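4 min read

Trorar project report, Boyang Duan
Aug 15, 2022

What we did

Collecting demos by hand for the box task. Person holds the gripper, camera on the gripper records, policy learns from that. No robot arm needed for this part. 600 demos recorded, 58 thrown out (tracking lost, mostly when the wrist turned too fast). Used the Temden script for cleaning, had to patch it twice.

Table stayed the same for all runs. Two clear plastic boxes stacked, gripper comes in open next to them. Small stuff like a card left on the table so the policy doesnt get used to a bare top. 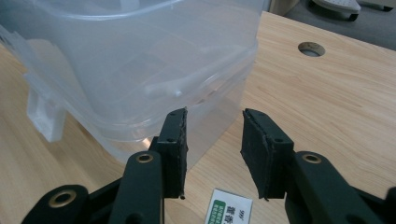
Results so far

Trained on Alcantara overnight. 113 test runs, better than the February model on approach, still bad at closing. It closes early, or it closes in the right place and the box slides. First guess was the labels. Checked them, they look fine.

Second guess is the pads. The lining on the inside faces is wearing, more on one finger than the other, so the two sides probaly dont grip the same. Have not measured this yet. 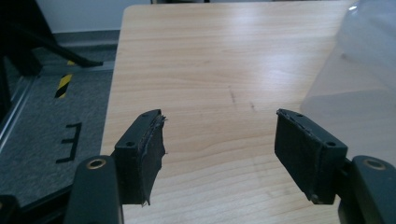 Fig. 2. Fingers open over the table, frayed lining on the left pad.

To do: new lining on both sides, redo the test runs with the same weights, then compare. If slip stays the same its the policy. Also ask Sikham lab what foam they use.

Contact: Boyang Duan, room 2442 | © 2022 Trorar project | Back to top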